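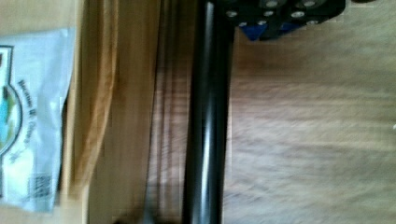 ## Unit 3: Unpacking and Checking Household Goods

Module tutor: Carleen Kerslake
Practical sessions: Jarrah Whitelaw and Elsie Sheehan
Notes revised 26 Jun 2022

These notes accompany the third unit of the Home and Stores Practice course at Plilthorpe. Students are expected to have read them before the practical session and to bring a copy with them. The store record sheets are issued separately.

### 3.1 Scope of the unit

The unit covers the period between the arrival of goods at the table and their being put away on the shelf. It does not deal with ordering, which was covered in May, or with the rotation of stock, which is the subject of Unit 4. The goods considered are ordinary packaged items for kitchen and household use: soft plastic packs, cartons, jars, tins and paper bags.

### 3.2 The work surface

Unpacking is carried out on a table, never on the floor or on the lid of another box. A plain wooden tabletop is suitable provided that it is clean and free of splinters. The table should be wiped and dried before goods are placed on it.

The surface is divided into two areas. Goods still to be checked are kept on one side and checked goods on the other. Students should decide which side is which before starting and keep to it for the whole session. Where two students share a table, they must agree the arrangement aloud.

### 3.3 Soft packs

A soft plastic package seldom stands up on its own. It should be laid flat with the printed face upward, as with the white pack at the head of these notes, so that the label can be found without handling the pack a second time. The print may run along the length of the pack, and the student may need to turn the pack, or move round the table, before reading it.

The following points are to be checked in order:

1. The name of the product, read in full from the label. A picture on the label is not sufficient for identification.
2. The quantity or weight, where stated.
3. The date mark, where there is one.
4. The seams and corners, for splits or small holes.
5. The barcode, which must be flat enough to be read.

Wrinkles in the plastic and a crumpled edge are common and are not recorded as damage. A split seam, a puncture or a label that cannot be read is recorded. Small lettering that is blurred or rubbed should be entered as "part legible", followed by whatever can be read with certainty. Students must not complete a product name from memory.

### 3.4 Paper and card

Brown paper and cardboard are kept until the whole delivery has been checked. Small items are easily lost in a fold, and the outer wrapping may carry the only copy of the delivery reference. Once the record sheet has been signed, clean card is flattened and stacked by size. Paper that is torn or stained goes to recycling.

### 3.5 The record sheet

Each sheet has space for 19 lines, one line to each kind of item. Entries are made in ink. A mistake is struck through once and initialled, and the original entry must remain readable.

A specimen entry for a damaged pack reads:

> Sheet 1766, line 3. Soft pack, white plastic. Seam split at one corner. Set aside. E.S.

Items set aside are placed in the Gedent tray at the end of the bench and are not shelved until Ms Sheehan has seen them.

### 3.6 Practical exercise

Students work in pairs and have 40 minutes. Each pair receives one mixed delivery, a blank record sheet and a cloth. The pair is to unpack, check and record the delivery, flatten the card and leave the table clear. Marks are given for the accuracy of the sheet and the condition of the work surface; speed is not marked.

### 3.7 Reading

Angus Tamihana, *Notes on Domestic Stores*, section on soft packaging. Copies are held in the Ngata Room and may be borrowed overnight.

Queries about the marking of the exercise should be addressed in writing to Marama Ruawai at the course office.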